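Home Issues Authors Submit Contact

4. What the farmers told us, and what the traps said

I spent most of the winter driving between Akwood and the upper Amard valley, and I should admit up front that I went in expecting the livestock records to do the heavy lifting. They didn't. The district keeps a tidy book of every sheep lost to wolves, but a ewe only goes in the book if somebody reports her, and plenty of people up there gave up reporting years ago (the form is long and the office closes at noon!). So we did it the slow way — kitchen tables, coffee, a map and a pencil.

We talked to 114 households in all. I did the lower farms and Rahel Lüthi took the high ones, mostly because she speaks the dialect and I plainly don't. We asked everyone the same short set of questions: when did you last lose an animal, where was it standing the evening before, and was there a dog out with the flock? After that we let people talk, and boy, did they talk. The notes from those evenings ended up being the part of this study I'm fondest of.

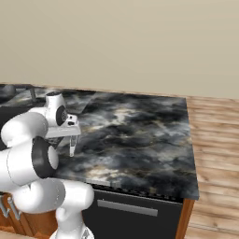 Figure 3. White robotic arm with its gripper over a dark marble countertop (computer rendering).

The losses bunched up much more tightly than I'd guessed. Of the 114 households, 18 had lost an animal in the past year, and nearly all of those sat along the same wooded strip between the Hollenstein road and the river. Farms just across the water, with the same breeds and the same sort of fencing, had hardly any trouble. My first thought was that the river itself was holding the wolves back, but it's low enough to wade for much of the year, so I don't put much weight on that anymore.

The trail cameras gave us a second look at the question. We hung them on both banks, always at knee height, and left them running through December. They caught 878 animal passes that we could put a species to, and by far the biggest share were roe deer and foxes. Wolves made up 50 of them. Nearly every wolf pass came before sunrise, and the wooded strip had most of those too, so the cameras and the kitchen tables agree with each other pretty well.

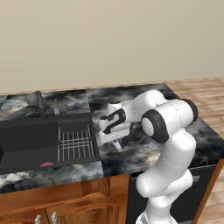 Where they part ways is on timing. Farmers told us over and over that the wolves come at dusk, right when the flock is being moved, and I believe they've seen them then. But a person is outside and looking at dusk, and asleep at four in the morning, while a camera strapped to a larch doesn't care what time it is. I'd lean on the cameras for the hour and on the farmers for the place. Rahel disagrees with me a little here. She thinks the high farms really do get evening visits and that our cameras were hung too far down the slope to catch them, and she may well be right.

One more thing on dogs. Households with a guardian dog out overnight reported fewer losses, but those same households also tended to bring their lambs in early, and we can't pull the two apart with the numbers we have. The grazing cooperative, Fedico, has agreed to share its penning dates with us for next season, which should help a lot. Until then I'd treat the dog result as a good hint and leave it there. We come back to the penning question in Section 5, along with the fence types.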